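4. Puesta en marcha del filtro bajo fregadero (modelo Moltstead)

Antes de nada: leer la sección entera una vez. Luego ya, herramienta en mano. Traducción revisada por Weronika Piątek, los dibujos de despiece van en el anexo.

4.1 Qué hay en la caja

Cuerpo del filtro con soporte de pared. Cartucho Bielecka, precintado. Grifo auxiliar con su arandela y tuerca. Tubo blanco (entrada) y tubo azul (salida). Llave de plástico para el vaso. Cinta de teflón. Si falta algo, parar y escribir al distribuidor, Skumerum, con el número de serie. Está en la etiqueta de abajo del cuerpo, no en la caja.

Lo que no viene: taladro, destornillador, cubo, trapos.

4.2 Preparar el sitio

1. Cerrar la llave general. La del fregadero sola no basta en pisos antiguos, muchas no cierran del todo.
2. Abrir el grifo de la cocina y dejar que se vacíe.
3. Sacar todo lo del mueble. Todo. Se trabaja fatal entre botellas de lejía.
4. Cubo debajo de la toma de agua fría.
5. Comprobar el hueco: hace falta sitio libre por debajo del vaso para poder desenroscarlo después. Quien no lo mira ahora lo sufre en el primer cambio de cartucho.

PRECAUCIÓN: solo agua fría. Conectado a la caliente el vaso se deforma y la garantía no lo cubre.

4.3 El grifo auxiliar

Muchos fregaderos traen un agujero con tapón, usar ese. Si no lo hay, toca perforar, en el acero o en la encimera. En acero, broca escalonada y paciencia. En piedra, corona de diamante refrigerada con agua, velocidad baja, sin percusión. Si no se ha hecho nunca, marmolista. Una encimera rajada sale bastante mas cara que la visita.

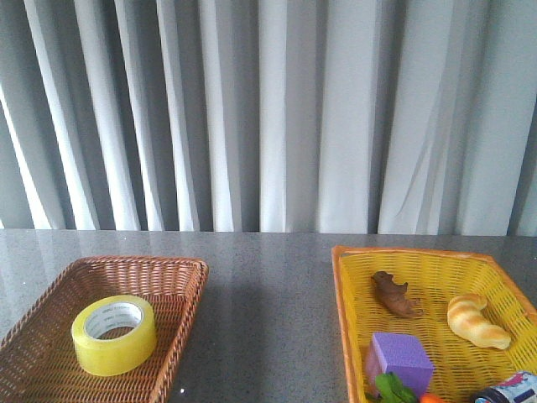 6. Marcar el centro con cinta de carpintero encima, para que la broca no patine.
7. Perforar. Limpiar bien el borde.
8. Pasar el grifo con la arandela de goma por arriba. Por abajo, arandela de plástico y tuerca. Apretar a mano y después un cuarto de vuelta con llave, no más.
9. Girar el caño hacia el seno antes del apriete final - luego cuesta.

4.4 Conexiones

10. Montar la T en la toma de agua fría. Teflón en las roscas macho, en el sentido de la rosca.
11. Cortar los tubos rectos. Cúter nuevo, nada de tijeras, un corte en bisel gotea siempre.
12. Tubo blanco: de la T a la boca marcada IN. Empujar hasta el tope, se nota un segundo clic. Tirar un poco para comprobar.
13. Tubo azul: de OUT al grifo auxiliar.
14. Atornillar el soporte a la pared lateral del mueble. Vertical. El filtro tumbado no purga el aire.

NOTA: en la primera tirada del manual los colores venían cambiados en el paso 12. Lo avisó Wiesława Borkowska, del servicio técnico. Si su copia dice "tubo azul a IN", no hacer caso, vale esta.

4.5 Cartucho y primer enjuague

15. Lavarse las manos. Quitar el precinto del cartucho y no tocar las juntas con los dedos si se puede evitar.
16. Meter el cartucho en el vaso, junta hacia arriba. Enroscar a mano. La llave de plástico es para aflojar, no para apretar.
17. Abrir la llave general despacio. Mirar las uniones con un papel seco, se ve cualquier gota enseguida.
18. Abrir el grifo auxiliar y dejar correr 20 minutos. Saldrá agua gris al principio, es polvo de carbón. Normal. No beberla, para las plantas sirve.
19. Cerrar, esperar dos horas, volver a mirar las uniones.

PRECAUCIÓN: no dejar la casa sola las primeras horas con el agua abierta. En serio.

4.6 Cambio de cartucho

A los 1000 litros o a los siete meses, lo que llegue antes. El modelo no lleva contador, así que apuntar la fecha con rotulador en el vaso. Si el caudal cae antes de tiempo suele ser arena en la red, poner el prefiltro Mostumia (se vende aparte) delante de la T.

Si la casa se queda cerrada todo agosto: cerrar la toma, vaciar el vaso y a la vuelta repetir el paso 18.

4.7 Si algo va mal

Gotea por el vaso: junta pellizcada o sin engrasar. Desenroscar, limpiar, un poco de silicona alimentaria, otra vez.

Gotea por un tubo: corte torcido. Sacar, recortar, meter hasta el tope.

Sale agua blanca que se aclara sola en el vaso: aire. Se va en unos días.

No sale nada: llave de la T cerrada. Pasa muchísmo.

Sabor raro después del enjuage completo: otros 20 minutos de agua. Si sigue, cerrar la T, no beber y llamar al servicio técnico con el numero de lote del cartucho a mano.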